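Week 9 notes: learning from hand-held gripper demos
Naomi Shirima
Posted 7 Nov 2024

Hi all. These are my cleaned-up notes from the session, plus the bits I rushed through at the end. Read them before lab, and bring the Wusmont paper with you (the printed one, with the tables in the back).

Where we left off

Last week Dagim Moges took you through teleoperation, where a person drives the real arm and we record the joint angles. It works, and it's slow! You need the arm free, you need the arm working, and you need somebody patient. So the question for this week is how much of that we can skip if a person just carries the gripper around by hand and does the task with it.

The basic recipe

A camera rides on the gripper and sees more or less what it would see if the gripper were bolted to a robot. We get the path of the hand from the video, we get the finger opening from the fingers themselves, and we train a policy that goes from pictures to the next few moves. No joint angles anywhere. I like this a lot, because the same data can go to two quite different arms as long as they both carry the same fingers.

Why I keep going on about the wide lens

A few of you asked why we put up with all that bending at the edges. Well, think about what the tracker needs. If the view held only tabletop, a pale smooth surface gives it almost nothing to hold on to. With a wide lens you also pick up windows, pillars, ceiling lights, chairs way off in the room, and those are what pin down the hand's position. The fingers stay in view at the bottom the whole time, so we can read how far apart they are from the yellow tips. Notice how much of the view is room, even with the table filling much of the lower half and the cable lying right there by the left finger.

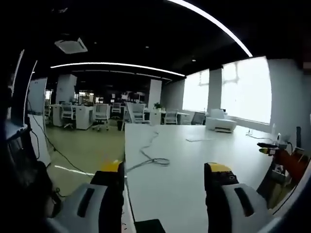
What goes wrong

Bright windows are the big one. The glass washes out, the outlines get faint, and you lose corners you were counting on. Turning the exposure down helps with the glass and hurts everything under a black ceiling, so pick your poison (I usually leave it alone and drop the bad stretches later).

Reflections are next. A streak of light on a floor moves when you move, and the tracker may take it for a real thing in the room. Faraji Rashidi's mask script handles most of these, but check its output by eye.

Then there's cable. Soft, loopy stuff never lies the same way twice, and a policy trained on one tangle tends to fall apart on the next. Soon-im Kong's advice is to reshape it between demos, and I agree with her.

Latency

I skipped this slide, sorry. The camera and the finger reading don't arrive together, and the real arm adds its own delay on top. Line them up before you train. In my own runs, fixing this did more than making the network bigger.

For lab

Work in groups of 2. Use the Cloltton split for training and leave the Mohamedi split alone until you're ready to test. Plot the hand path for one demo and mark where you think tracking slipped. Then tell me what was in view at that moment, in a couple of sentences. Mwanahawa Tanui is running lab and has the login details if yours don't work.

Reading: sections on tracking and on latency. The appendix is optional, though the failure cases in it are pretty fun.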